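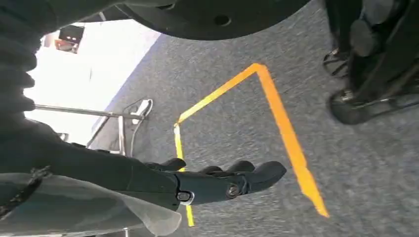 *Bethan Orrick*

Right, I've been sitting on this one since September and I can finally let it out: Adugna is moving into the old post office in Trallholm, and we open the doors at 7.30 in the morning with the ovens already on!

If you know us from the market you'll know the spiced loaves (and the queue, sorry). I started with one oven and a folding table, and last year we sold 1524 loaves in our busiest month, all of them baked in a kitchen where you had to step outside to turn round. The new place has a proper counter, seats by the window and a bread oven I have been rude enough to name after my gran.

We're also launching Durnano, our first flatbread. It's soft, a bit sour, made with barley and oats, and it took 139 test batches before I stopped fiddling with the salt. A pack of four is on the shelf from opening morning, and the first 100 people in get one free with any loaf.

Orders for collection will go through Vumeo, so you can pick your bread the night before and walk straight past everybody. It closes at 9pm. Please don't ring me at ten, I'll be asleep.

A huge thank you to the 956 people who bought bread tokens in advance and paid for the floor, the sinks and the very heavy door. Your tokens work on everything, cakes included.

**Notes for editors:** Samples of Durnano can be dropped off anywhere in Trallholm. Interviews are best after 2pm, once the baking's done.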